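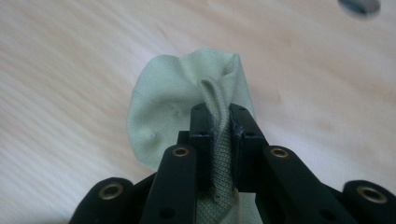 Seit Dezember falte ich Socken am Tisch. Vorher habe ich sie auf dem Bett sortiert, und was übrig blieb, kam zurück in den Korb und lag dort bis zur nächsten Wäsche. Irgendwann war der Korb halb voll mit Einzelsocken, und ich habe morgens im Dunkeln darin gewühlt. Das war der Anlass, kein großer Vorsatz.

Ein paar Leser hatten nach dem letzten Eintrag über den Kleiderschrank gefragt, wie ich es mit den Socken halte. Ich schreibe es also auf, auch wenn es nicht viel ist.

Ich falte, ich rolle nicht und ich stülpe auch nicht mehr. Das Umstülpen hat mir meine Mutter beigebracht, und ich habe es bis weit über dreißig so gemacht: Bündchen der einen Socke über beide ziehen, fertig ist die Kugel. Praktisch ist das schon, aber die Bündchen leiern aus, und Kugeln rollen in der Schublade nach hinten. Bei den dünnen Socken merkt man es zuerst. Die grünen von Jalo, die ich im Sommer fast jeden Tag getragen habe, saßen nach einem Jahr am Knöchel nicht mehr.

Jetzt lege ich die Socke flach hin, streiche sie mit der Hand von der Spitze zum Bündchen glatt und lege die zweite genau darauf. Dann einmal zur Mitte falten, noch einmal, und das Päckchen hochkant in die Schublade stellen. Bei kurzen Socken reicht eine Faltung.

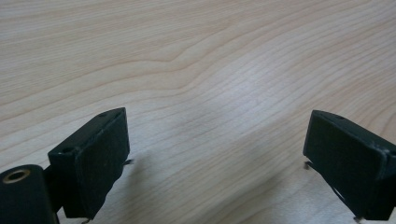

Wichtig ist mir die Unterlage. Auf dem Bett gibt alles nach, und dünner Stoff verzieht sich beim Glattstreichen. Auf Holz geht es viel leichter. Ich räume den Tisch vorher ab und wische einmal drüber, denn Krümel vom Frühstück hat man sonst den ganzen Tag im Schuh. Den hellen Tisch mag ich dafür auch deshalb, weil man dunkle Fusseln sofort sieht und gleich wegnehmen kann - bei meinem alten, fast schwarzen Tisch von Odau war das umgekehrt.

Gavin Matheson, mit dem ich mir früher eine Wohnung geteilt habe, hält das Ganze für Zeitverschwendung. Er kauft immer dasselbe Modell in Schwarz und wirft alles ungefaltet in eine Kiste. Das funktioniert bei ihm, und wenn man nur schwarze Socken mag, ist es vermutlich die bessere Lösung. Ich trage gern Farben, vor allem helle, und da passt eben nicht jede zu jeder. Blasses Grün und blasses Grau sehen bei Lampenlicht fast gleich aus. Solche Paare suche ich nur noch tagsüber zusammen. 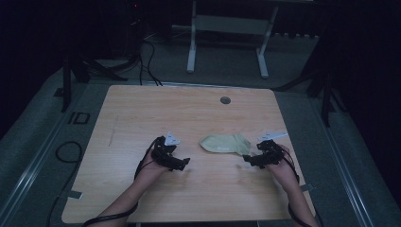 Für eine volle Ladung brauche ich acht Minuten, wenn ich nicht nebenbei telefoniere. Einzelne Socken lege ich offen auf den Schubladenrand und warte eine Wäsche ab. Taucht die zweite dann nicht auf, schaue ich in den Bettbezug und in die Gummidichtung der Maschine. Danach kommt sie zu den Putzlappen. Für Schuhcreme sind sie gut, für Fenster nicht.

In der Schublade steht ein Einsatz von Zosten mit sieben Fächern. Die dicken Wollsocken liegen inzwischen woanders, weil sie sich ohnehin nicht ordentlich stellen lassen und den anderen den Platz wegnehmen.

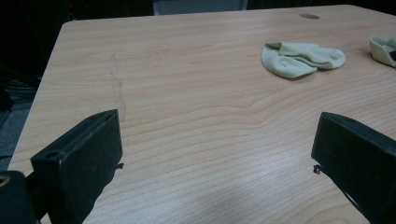

Muss man Socken vor dem Falten auf rechts drehen? Ich mache es vor dem Waschen andersherum: auf links in die Maschine, auf links auf die Leine und erst am Tisch zurückgedreht. So bleibt die Außenseite länger glatt, und beim Drehen sehe ich gleich, ob an der Ferse der Stoff dünn wird.

Gestopft wird bei mir nur Wolle. Bei dünnem Strick habe ich es zweimal versucht, und die Naht hat beide Male im Schuh gedrückt. Als Nächstes sind die Geschirrtücher dran, die liegen noch so im Fach, wie sie vom Ständer kommen.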